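Timestamps, again

The pose filter in our tooling was rewritten in March, and most of the complaints since then have concerned one symptom: gripper width and camera pose disagree by a small, slowly growing amount. I spent the break on it. These are my notes, mostly so I don't have to rediscover the same thing next year.

The pipeline is short. A recorder writes video and an inertial stream to one file. Trevham, our offline tool, runs visual-inertial odometry over the file, estimates jaw opening from the finger positions in each image, and writes out a table of poses and widths. Wadix reads the table and cuts it into training windows for the policy. Neither program knows much about the other, and that is where the trouble was.

Trevham stamped each image at the end of exposure. Wadix assumed the middle. Outdoors the difference is negligible. Indoors, with auto exposure allowed to run long, it is enough to matter during a fast approach: the recorded jaw closure lands early or late relative to the wrist motion, and the policy learns to close at the wrong height. The error also changes with lighting, so a constant offset fitted on one session does not transfer to the next.
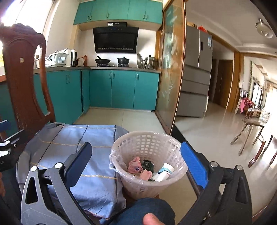
The fix has two parts. First, the recorder now saves exposure time per image, and Trevham moves the stamp to mid-exposure before anything else touches it. Second, the remaining offset between camera and inertial clocks is a state in the optimizer, with a weak prior at zero. I had resisted this because the offset is poorly observable when the hand moves slowly. It behaves well enough if updates are gated on angular rate, so that is what it does.

Width estimation got a smaller change. The old code thresholded finger pad color in a fixed region and took the distance between centroids. It failed on any object close in color to a pad. The new version fits the linkage geometry directly – one degree of freedom, both jaws coupled – and treats color only as a starting guess. A jaw hidden behind an object no longer produces a jump, because the visible one constrains it.

Babita Yadav reviewed the patch and found a sign error in the Jacobian of the offset term. The optimizer had been converging anyway, slowly, in more iterations than it should have needed. After the correction it typically stops in 12. I have added a finite-difference check to the test suite – it should have been there from the start.

Open items: rolling shutter is still ignored, the angular rate gate is a magic number in a config file, and Wadix silently drops windows shorter than 100 samples without logging which ones. I'll take the logging first. Old tables need to be regenerated, and the loader now refuses any file without the new version field.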